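Drawers! How do they slide? Quick one today, lots to get through.

A drawer is a box with no lid that lives inside another box. That's it, really. The outside box is called the **carcass** (yes, like a dead cow, carpenters are odd). The inside box goes in and out.

## Bit one: something to pull

You need something to get hold of. A knob, a bar, a loop of string, even a hole for your finger. A bar is good for big hands becuase you can get your fingers behind it. Knobs are fine but they can twist.

Often there's a metal plate behind the handle too. Plates can be plain or very fancy. Soft brassy colours look nice on dark reddish wood, like on this one with the white bar.

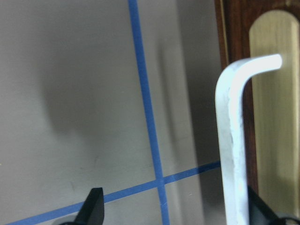
## Bit two: the slidey part

Wood rubbing on wood. Rubbing = **friction**. Too much and the drawer sticks. Too little and it shoots out and your socks go everywhere.

Old trick: rub a candle along the bottom edges. Wax fills the tiny bumps. Ask a grown-up for the candle, and don't light it, you don't need it lit.

Damp days make drawers stick as well. Wood soaks up water from the air and swells a bit. So a drawer that's fine in August might be a right pain in February.

## Bit three: the gap

Look round the edge of a closed drawer. See a thin dark line? That's a gap, left there on purpose. No gap, no sliding. Too big a gap and it wobbles. Úna Ní Mhurchú, who runs our Thursday making club, checks hers by poking a bit of card in. Card goes in, good gap.

## Bit four: inside and outside don't match

Lots of boxes are dark and glossy on the outside. Varnish does that. Then you pull the drawer and the wood in there is pale, no shine at all. Why? Varnish costs money and can get sticky, and who looks at the side of a drawer. Pale wood inside also makes small things easier to spot. Bright yellow things, very easy.

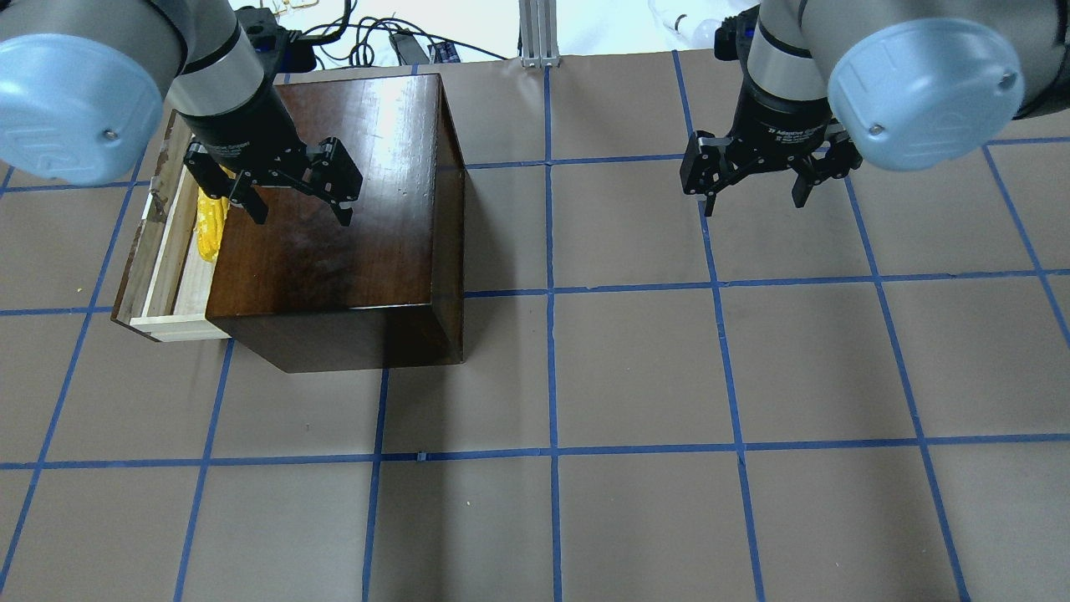 *Dark shiny box, pale drawer pulled out, something yellow in it. The squares are blue tape on brown paper.*

## Try it: the matchbox test

You need:

- 2 empty matchboxes
- a stub of candle (not lit!!)
- 6 coins, all the same
- a book to make a slope

1. Rub wax on the bottom of one tray. Leave the other plain.
2. Put 3 coins in each tray and slide them shut.
3. Prop up the book, hold the sleeves on the slope, trays pointing down.
4. Tip it steeper, slowly. Which tray slips first?

Do it again a few times, one go isn't a proper test. Then swop the coins over and see if it changes.

## Words to keep

**Carcass** – the outside box.
**Friction** – the rubbing that slows things down.
**Varnish** – clear shiny coat for wood.
**Runner** – the strip a drawer slides along. Forgot to say, bigger drawers have these, sometimes with little wheels.

Next sheet is hinges. Bring a box with a lid if you have one.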